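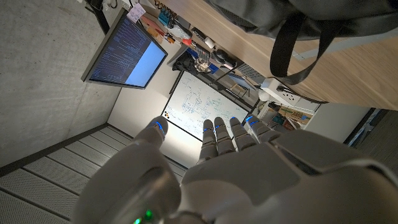 *Puesto de trabajo con monitor en brazo articulado y pizarra de marco negro.*

# Preguntas frecuentes: mobiliario y equipamiento de los puestos

Página de referencia para usuarios de las salas técnicas de Hornen. Se revisa cada año en mayo.

## ¿Se puede borrar la pizarra?

Solo si no hay un aviso de «no borrar» con fecha vigente. Los esquemas con rotulador azul o verde se limpian con paño de microfibra seco. Para restos antiguos, limpiador de pizarras sin alcohol – nunca estropajo ni disolvente. La limpieza general se hace los miércoles; lo que deba conservarse se fotografía antes.

## ¿Puedo mover el monitor?

Sí, dentro del recorrido del brazo. Sujete la pantalla por ambos lados, no por una esquina. El giro excesivo tensa los cables, de modo que conviene dejar 10 cm de holgura en la articulación. Si el brazo no mantiene la posición, no apriete el tornillo de tensión: abra una incidencia.

## ¿Está permitido pegar notas?

En el escritorio y en la pizarra, sí. En el hormigón visto no se admite cinta de doble cara ni masilla adhesiva, que dejan cerco en la superficie porosa.

## ¿Cómo se limpia el asiento de las sillas?

Depende del material:

- **Panel liso de aspecto de cuero:** paño húmedo y jabón neutro. Secar a continuación, insistiendo en los pliegues.
- **Malla perforada:** aspirador con boquilla de cepillo, a potencia baja. No empapar.
- **Costura entre ambos:** cepillo blando, en el sentido de la costura.
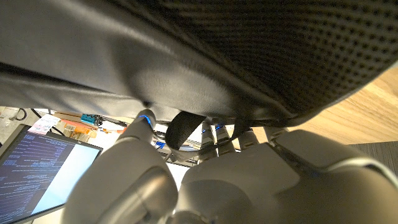

La parte inferior se revisa en el mismo mantenimiento. Las cintas de tela negra no se cortan ni se usan como asa para levantar la silla. Si una cuelga lo bastante como para engancharse, indíquelo en la incidencia y deje la silla fuera de uso.

## ¿Qué hago si la costura se abre?

No la pegue. El tapizado se envía al taller de Gornenach, con un plazo habitual de 3 semanas. Entretanto puede retirar una silla de sustitución en el almacén de Ernwood.

## ¿Dónde se abre una incidencia?

En el sistema Nel, categoría «Mobiliario». Indique sala, puesto y elemento afectado, y adjunte una fotografía de la zona dañada. Las reparaciones de hasta 200 euros se tramitan sin autorización previa; las de importe superior requieren el visto bueno del responsable de sala.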